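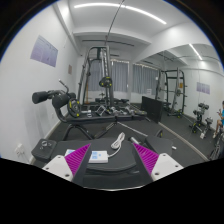
Flat white box and cable on the black bench

Search the shop Enter a name or item number Go

The Cletdale Family Record Binder
Item 877

If you have been at your family tree for any length of time, you will know the drawer. It has the certificates in it, and the census copies, and the back of an envelope where an aunt once wrote down the names of all her cousins in the order they came into her head. We had a drawer like that ourselves for years (two drawers, by the end), and the Cletdale is the binder we made when it would no longer shut.

It is a large, plain, sturdy ring binder covered in dark green bookcloth, with a label holder on the spine and a ribbon to mark your place. The rings are the Lakatos lever sort, which open together when you lift the tab and close without that nasty snap that catches the edges of a page. We tried several others before settling on these, and they do add a little to the price, but a binder of this kind gets opened a great deal more often than you expect, usually with somebody leaning over your shoulder asking which Elizabeth was which.

What comes with it

You get 40 clear pockets, open at the top, each wide enough to take a full-length certificate without folding it. Most old certificates have been folded quite enough already. The pockets are polyester and have no smell to them, unlike the cheap ones, and you can read both sides of a document without taking it out.

There are also 100 printed record sheets on Eson paper, a heavy cream stock that takes fountain pen nicely and doesn't let it through to the back. Half are family group sheets, with room for a couple and up to twelve children, and half are for individuals, where you can put down baptism, schooling, work, addresses, marriage and burial, and note where you found each thing. Please do fill in that last column! It feels like a nuisance on the evening you are doing it, but three years later, when you have two different birthplaces for the same great-grandmother and no idea where either came from, you will be very glad of it.

The binder has six tabbed dividers as well. We print four of them for your grandparents' lines and leave two blank, for step-families, adoptions, lodgers who stayed so long they turned up in the wedding photographs, or whatever else your own family needs. If you'd like all six blank, just say so in the order notes and we'll swap them at no charge.
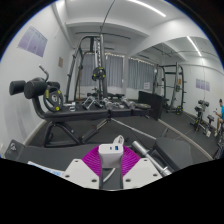

A word about how people use it, as we are often asked whether to arrange things by surname or by generation. Either will do. We keep ours by grandparent, working backwards, with the group sheet first in each section and the papers for that household behind it. Plenty of customers prefer a straight run of surnames, and one lady files everything by village, which suited her very well as hardly any of her people had ever left theirs. The sheets aren't numbered, so you can change your mind and move the lot about.

Photographs are better kept separately. The pockets are safe for them, but a full binder is heavy, and the pages press on one another when it stands on a shelf. Small prints can go in the Jeser photo box, which is made to the same height so the two sit tidily side by side. If you have letters in pencil, handle them as little as you can and put a copy in the binder in their place.

Size and care

The binder is made for an ordinary deep bookshelf and needs a bit of elbow room when open on the table. The cloth can be dusted with a soft dry brush. Don't use a damp cloth on it, and please don't store it in the loft or the garage, however tempting that is. A bedroom cupboard on an inside wall is as good a place as any.

Price and delivery

£40, including postage to anywhere in the UK. We pack orders ourselves and most go out in about 6 working days, a little longer in July when we close for a short holiday. Spare pockets and sheets are sold in small packs, and we intend to go on printing them to the same pattern, so that anything you add later will match what you already have.

Contact Jeser | © Jeser | Page updated July 13, 2026 | Back to top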